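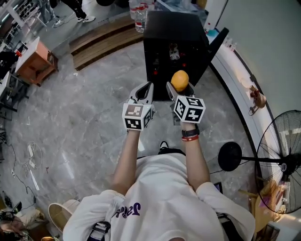
Issue 19
01/08/2013

Do you really need a trolley?

I have been reading storage advice again, which never puts me in a good mood. The latest is a leaflet from Tavimine that came through the door with the pizza menus, and its big idea for the workroom is that everything should be on wheels. Tables on wheels, shelves on wheels, a little cart for your fruit. You glide from one job to the next and the floor stays clear. I don't believe a word of it.

Start with carts. The one in the photo is a decent sort, orange-brown top and black frame, and I can see why people like them. I had a Multine with much the same idea behind it, and for a month I pushed it about like a tea lady. Then I put the printer on it. A printer has a lead, and the lead has to reach the wall, and after that the cart went nowhere for two years. I'd paid extra for the wheels.

Then the cables. Every storage article I have ever read has a paragraph on cables and they all say the same thing - get a box, put the power strip in the box, shut the lid. I tried the Hajdu one. It held the strip well enough but not the plugs, if any of them were the fat kind, and they are all the fat kind now. So the lid sat on top at an angle and the white leads came out of both ends and lay on the floor exactly as they had before, tangled. A strip along the side of a room with its wires in a heap looks bad, I'll grant you. It is also the easiest thing in the world to find when you need to unplug something in a hurry. What I would change is where the long ones go. A dark cable that wanders off on its own is the one I'd move first, box or no box, and tape does that for pennies.

Marble-patterned floors are another thing the leaflet is keen on. Grey, naturally. The claim is that the pattern hides dirt. It does hide dirt, and it hides grey screws, washers and the back off your remote control just as well. I have spent a good part of an evening on my hands and knees over a floor like that. Plain and ugly is better for a room where things get dropped.

Water bottles. I am in favour of buying them in bundles and leaving the bundle on the floor, and I know this is not a popular view. The advice is to "decant into your storage system", meaning you tear the plastic off and stand the bottles on a shelf one by one, where they fall over. Left as they come, behind a cabinet and out of the way of feet, they stay put. The red caps are easy to spot as well, so you know when you are down to the last few.

Oranges I can't settle. An orange wants to be in a bowl, and a bowl wants a flat top to stand on, and in a workroom every flat top has already got something on it. A low black cabinet would do. So would the trolley, I suppose, if you haven't given it to the printer. Mine live in a coat pocket from October onwards and I find them in spring.

The thing I would spend money on is metal shelving against the far wall. Dull, I know. My Sturnon rack was second hand and one of the feet is missing, and it has outlasted every clever thing I've bought. The leaflet says theirs will take up to 587 kilos. I'd like to see who tested that and what they stood on it. Mine holds paint, a drill and a suitcase full of other cables, and I haven't weighed any of it.

One more grumble. Wooden steps and raised platforms have started turning up in these makeovers too, with a light wood edging so they look smart. A step in the middle of a working room is something to carry a box over. If there is one already, keep the pale edge clean so you can see it, and don't let anything pile up in front. If there isn't, please don't build one on the strength of a leaflet.

I have kept the leaflet, by the way. It's under the short leg of the rack.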